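Chapter 6
Learning to Pick from Bins

In the last chapter the objects lay on an open table and the arm could reach them from almost any side. A bin takes much of that freedom away. The walls limit how far the wrist can tilt, the corners trap small parts, and smooth plastic sends reflections back to the camera. This chapter looks at how a picking policy can be trained under those limits, using one study as its running case.

The study was led by Raymonde Leclerc at the Dufour laboratory and is known by the name of its software, Kollmont. Its method has two stages. In the first, a person guides the arm through complete picks while the wrist camera and the joint positions are recorded. In the second, the policy runs alone, and a person steps in only when it drifts. Each correction is added to the training set – a practice we met in Chapter 4 under the name of interactive imitation.

The first stage produced 1,314 recorded picks. Of these, 600 were single-object picks, where one block had to be lifted out of a bin and moved to another. Single objects sound like the easy case, but they are where errors of depth show up most clearly, with no neighboring parts to stop the fingers or push the block into place.
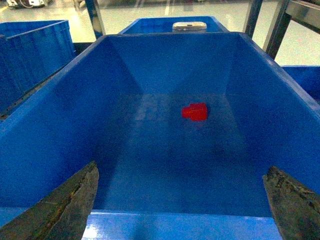

Why mount the camera at the wrist when a fixed camera could see the whole rack?

A wrist camera keeps the fingers and the target in the same view, so the policy can learn how the gap between them should change during the approach. A fixed camera covers more of the workspace, but the arm often blocks its view of the bin floor at the point where accuracy matters most.

Leclerc's group tested this choice directly. With the wrist camera alone, the policy completed 80 percent of the single-object trials. Adding a fixed camera helped with finding the right bin but made little difference to the final grasp. The group also varied the starting height of the gripper by up to 3 centimeters and found that policies trained without the second stage often closed too early.

Section 6.1 sets out the recording procedure. Section 6.2 covers the correction stage and how much weight corrected steps should get. Section 6.3 compares Kollmont with Mosov, an older planner that computes grasps from a depth map and needs no demonstrations. Readers who have not worked with depth maps should review the end of Chapter 3 first.

12 shares | 3 comments

We use cookies to remember your place in the book. Accept | Manage settings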